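戈尔代尔急救外包合同换人，值班表先换了三版

戈尔代尔（Golldale）镇议会日前通过决议，把镇上的救护车与急救人员派遣业务交给急托利茨急救服务公司（Jitolitz），合同为期2年。原承包方威克救护（Wike）干了7年，临走时交还了车钥匙、库房钥匙，以及一把至今没人认得出是开哪扇门的钥匙。

按照合同，急托利茨须在镇消防站常驻急救人员，昼夜不断，并承担与邻镇帕夫索普（Puvthorpe）之间的转院任务。过去一年，戈尔代尔消防站共接到2249次急救出车请求，其中有相当一部分来自镇西的养老公寓，那里的电梯据说比救护车更需要抢救。

镇议会对这份合同的讨论持续了一整个晚上。真正谈到急救的时间并不长，大部分发言围绕的是救护车停在哪里。消防站原有车位是按老式车型画的线，急托利茨的新车比线宽出一截，停进去之后司机得从副驾驶一侧下车。一位议员建议重新画线，另一位议员提醒他，上一次重新画线花了镇里两个财政年度。最后决定先停着，线的事情以后再说。

急托利茨派驻戈尔代尔的主管莱努察·图多塞（Lenuța Tudose）对此表示理解。“我们在别的镇上见过更窄的，”她说，“那里的司机后来都瘦了。”

交接并非毫无波折。急托利茨上任前公布的第一版值班表，把同一名急救员同时排在了戈尔代尔和帕夫索普，两地开车要四十分钟。第二版纠正了这个错误，但漏掉了夜班。第三版终于人数和钟点都对得上，只是打印时用了极小的字号，贴在消防站走廊里，路过的人都要凑上去看，乍一看像是在闻墙。

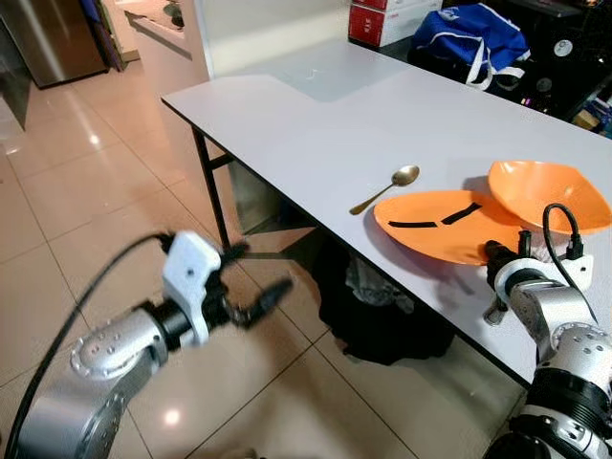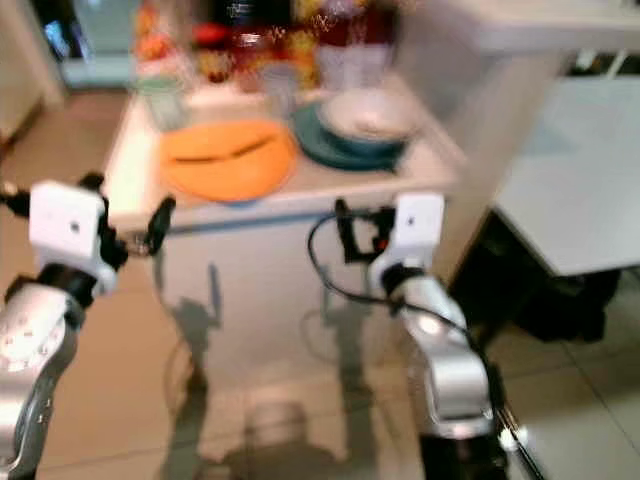
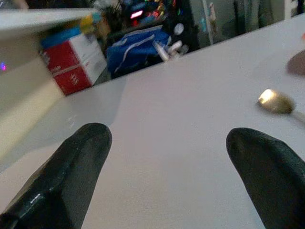
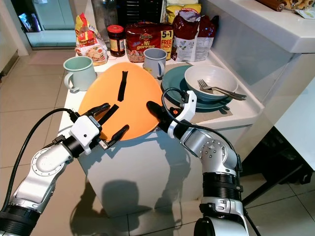 人员去留是镇民更关心的事。威克救护原有的急救员大多选择留下，换一件制服继续上班。急托利茨承诺承认他们原有的工龄，也承诺尽快发放新制服。前一项已经写进合同附件，后一项目前的进展是到了一批裤子。消防站这几天的标准着装，因此是新裤子配旧上衣，上衣背后的威克字样用胶带遮住，天一热胶带就卷边，露出半个字母。

在戈尔代尔做了多年急救员的阿玛拉奇·优素福（Amarachi Yusuf）也在留任名单上。她说工作内容没有太大变化，变化的是表格。原先每次出车回来填一张纸，如今要在平板电脑上填，填完系统会问她对本次填写体验是否满意。

“我选了‘一般’，它又弹出一张表，问我为什么一般。”优素福说。她后来改选“非常满意”，据称能省下不少工夫。她认为公司管理层不久就会看到一份非常漂亮的满意度报告。

费用方面，镇议会公布的文件显示，新合同的按月付款比旧合同略低，但转院任务单独计费，夜间另有加价，节假日的加价办法则见附件，附件的说明又见另一份附件。负责财务的议员在会上被问到全年总数究竟会高还是会低，他回答“总体可控”，随后低头喝了很久的水。

决议以微弱多数通过。投反对票的几位议员并不反对急托利茨，他们主张镇里自己组建急救队，这个主张在戈尔代尔大约每次合同到期都会被提出来一次，然后被送去研究。上一份研究报告共115页，结论是建议再做研究。旁听席上有镇民问能不能借阅，得到的答复是可以，但报告目前被借出去了，借的人是谁没有登记。

帕夫索普方面对新安排态度谨慎。该镇医院希望急托利茨在送病人过来之前先打电话，并希望打的是急诊室的电话。威克时期留下的通讯录里，急诊室一栏写的号码属于医院食堂，多年来食堂的工作人员练就了一身转接本领，有时还会顺便问一句病人有没有忌口。新的通讯录已经更正，食堂方面据说略感失落。

响应时间是合同里写得最细的部分。镇区内出车超时须逐次书面说明，累计到一定次数，镇议会可以扣减付款。图多塞说公司有把握达标，唯一让她担心的是镇中心那座平交道口，货运列车一过就是很久，而且从来不按时刻表。她已经给铁路方面写过信，对方回了信，感谢她对铁路的关注。

镇消防站的消防员们对新同事总体欢迎。双方共用厨房，冰箱里的隔层已经重新划分，这件事没有经过议会，一个下午就谈妥了。目前唯一悬而未决的是咖啡机：那台机器归威克所有，按交接清单应当一并搬走，但搬运当天它恰好不在厨房，后来又在了。威克来函询问过一次，站里回复说正在查找。

新合同执行情况将由镇议会在明年二月首次评估，届时急托利茨须提交出车记录、投诉记录和人员培训记录。居民若对急救服务有意见，可向镇公所窗口递交书面材料；紧急情况下请照旧拨打急救电话，号码没有变，接电话的人也没有变，只是开头自报家门时偶尔还会说成威克。

至于那把不知开哪扇门的钥匙，现由镇公所代为保管，挂在前台后面的钩子上，认得的人可以去领。

2026年6月29日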